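Home Campaign FAQ Meetings Contact

Vote Before War – Velton and Sanbridge group
Frequently asked questions

Quick answers, written in a hurry between meetings. Will tidy up in October. If yours isn't covered, email Lacey.

What are you asking for?

A law. One that says British forces can't be sent into combat abroad until the House of Commons has voted on it. Emergencies excepted, see further down.

Don't MPs vote on this already?

Sometimes. There's a convention that the Commons gets a debate before troops go in, and people remember the Iraq vote in 2003 and the Syria one in 2013. But a convention is a habit. Governments have kept to it when it suited and gone ahead without a vote when it didn't – the strikes on Syria in 2018 were debated after they had happened. Legally the decision sits with ministers under the royal prerogative.

What about a real emergency?

Government acts straight away, then comes to the Commons. Our draft says a vote within 9 sitting days of the first deployment. If the vote is lost, ministers get 90 days to bring people home safely. Some members think 90 is far too long, Tracey thinks it's too short. It's the number we agreed on at Berkden and we're sticking with it for now.

So if Britain is attacked we'd have to wait for a debate?

No. Self-defence is outside the whole thing. So is evacuating British citizens, and disaster relief. Read clause 3 of the draft, it's short.

Are you pacifists?

A few of us are. Plenty aren't. Our membership has ex-forces people, parents of serving soldiers, a retired vicar, Labour, Tory, Lib Dem, Green and people who've not voted in years. We argue alot about particular wars. We don't argue about who ought to decide.

Which wars would this have stopped?

Can't say, and be careful of anyone who does. The Commons voted for Iraq. A vote doesn't guarantee a good decision. What it does do is put every MP's name next to it, so you can ask yours about it at the next election.

Doesn't it give the game away to the enemy?

We get this at every stall. The vote is on whether to use force and for what purpose. Dates, routes, targets, numbers – none of that goes before the House. And most deployments are talked about in the papers for weeks beforehand anyway.

What about special forces?

Hardest one. The draft leaves them out. Lacey wanted a committee of MPs told in private, others said it would sink the bill, and the others won. There's a note on it in the meeting papers if you want the full row.

Drones?

Covered. An armed strike counts as combat whether or not there's a pilot in the aircraft. Surveillance flights don't count. Training other countries' troops doesn't count either, unless ours go forward with them. There's a grey area there and we know it.

What if it's a NATO operation?

Still needs a vote. Article 5 says each member takes the action it deems necessary, so there's room for each country to decide in its own way. Several NATO countries already need approval from their parliaments before sending troops. Germany for one.

Wouldn't it end up in the courts?

Possibly the best argument against us. Ministers worry that a soldier or a campaign group could go to a judge over wheather a deployment was "combat". The draft says the Commons itself settles that question. Lawyers we've spoken to disagree about how well that would hold. If you are a lawyer and have a view please come and tell us.

Why not just have a resolution of the House?

It'd be quicker, and we'd take it as a first step. But a resolution can be ignored or replaced by the next lot. That's more or less where we are now.

Has my MP signed up?

List is on the Campaign page. Last updated after the Sanbridge meeting so may be behind. If there's no name next to your seat it means we haven't asked, or we asked and heard nothing.

What should I put in a letter?

Short. Your postcode. One question, e.g. "Would you vote for a law requiring Commons approval before combat?" Don't paste our leaflet in – MPs' offices spot a standard letter a mile off and you'll get a standard one back. If they reply, forward it to us, even if it's rude.

Can I come to a meeting?

Please do. Swati Centre, Velton, upstairs, 7.30pm. Back door after 8 as the front gets locked. Dates on the Meetings page. Sanbridge people usually share cars, ring Tracey Tunstall for a lift.

Is there an age limit?

16 and over to join. Younger is fine at public meetings with an adult.

Who pays for all this?

Members' subs and the tin on the stall. No party money, no money from firms. Accounts are read out at the annual meeting and anyone can have a copy.

Will you come and speak to our group?

Usually, yes. Schools, churches, union branches, the WI. We'll happily share a platform with someone who disagrees, it makes a better evening. Give us a few weeks' notice. Lacey Mellor does the bookings.

Do you have a view on the current government's policy?

Members do, loudly. The group doesn't. We'd want the same law whoever was in.
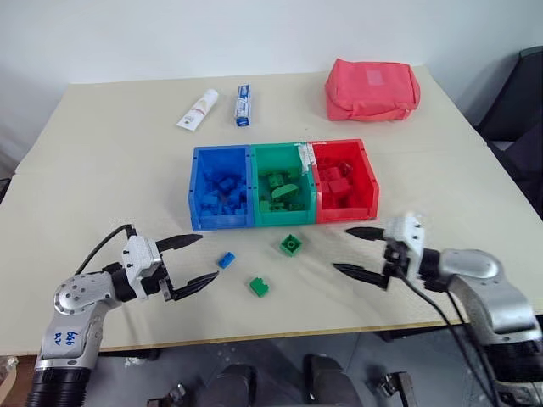

What happens if the Commons votes yes and the mission then changes?

Ministers would have to come back for a fresh vote if the purpose changes or troops move into a country that wasn't in the original motion. A change in troop numbers alone wouldn't trigger one under the present draft.

Contact: Tracey Tunstall or Lacey Mellor, via the Contact page | © Vote Before War, Velton and Sanbridge | Back to top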